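Zohreh Shokri was already on the phone when I arrived, and she waved me toward a chair and the biscuit tin with her free hand while she finished talking somebody through a port reset. It was a little after 8 in the morning. She looks after the network for the Drustgate campus, a spread of old mill buildings that now holds workshops, a clinic, a nursery school and more small offices than anyone would care to wire by hand, and she has been doing it long enough that people stop her in the parking lot to tell her about their printers.

I had come to ask about the big change she and her colleague Kári Vestergaard made last August, when they pulled out the aging cabling between the buildings and moved the whole campus onto a fiber backbone. I thought we might be half an hour. We were closer to three, and I enjoyed every minute of it.

"The old links were copper, and they were put in by people who were told it would be for a year or two," she said, settling in with her tea. "Then it was fifteen years. You can't blame them. They did tidy work, some of it was lovely, but it ran through the same duct as the drainage for part of the way, and every wet autumn we'd start seeing errors on the link to the clinic."

For a long time the answer was to reroute what they could and hope for a dry winter. What finally changed things was a survey. Kári, who had joined from a shipping company and was used to keeping lists, walked every building and wrote down every network outlet he could find, live or dead. He came back with 2894 of them.

"I didn't believe him," Zohreh said, laughing. "I made him show me the spreadsheet. I'd have guessed half that! And a good share of them went nowhere at all. There'd be a neat little socket on the wall with a label on it, and behind the wall the cable just stopped."

Kári put his head around the door at this point and asked me to write down that the labels were also wrong.

The new design is simple enough to sketch on a napkin, and she did sketch it for me. There are two core switches in separate buildings, each with its own power feed, and every other building has a fiber run to both. If one path is dug up by a contractor (it has happened, and she told me the story twice) traffic goes the other way round. The switches themselves came through Jafarzadeh, a supplier she has used since her first job, and the monitoring is done with a package called Sullska that she was slow to warm to.

"It sends too many messages out of the box," she said. "For the first week my phone was buzzing all night. A laptop would go to sleep and I'd hear about it. Nazanin sat down with me and we turned off nearly everything, and then we put things back one at a time when we missed them. Now if it wakes me up, I get up."

Nazanin Kermani runs the help desk, and Zohreh gives her much of the credit for how calmly the move itself went. They did one building each evening, starting at 5 when the offices emptied, and Nazanin wrote to every tenant beforehand in plain words about what would stop working and for how long. Only the nursery school asked for a different slot, and they got one.

I asked what she would do differently. She thought about it for a good while – long enough to refill both our cups.

"I'd order the patch leads earlier," she said. "We had switches in their boxes and fiber in the ground, and we were waiting on short cables. And I'd have taken more care with the cupboards. You get so wrapped up in the exciting part, the backbone, and then you open a cupboard and there's no shelf, no light and a mop in it. Somebody has to stand in there for an hour with a screwdriver."

The cupboards are her project for this year, as it happens. Each one is getting a proper wall rack, a lamp and a printed sheet inside the door showing which port goes where, and she has asked for a decent work surface in the back office so that equipment can be set up and tested there before it goes out.

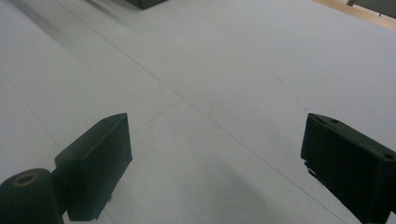 "And I want the sheets dated," she went on. "If I open a door and the sheet is three years old, I know to check before I unplug anything. Kári wants them on the computer as well, and fine, he can have them on the computer. But when the network's down I'd like mine on the door."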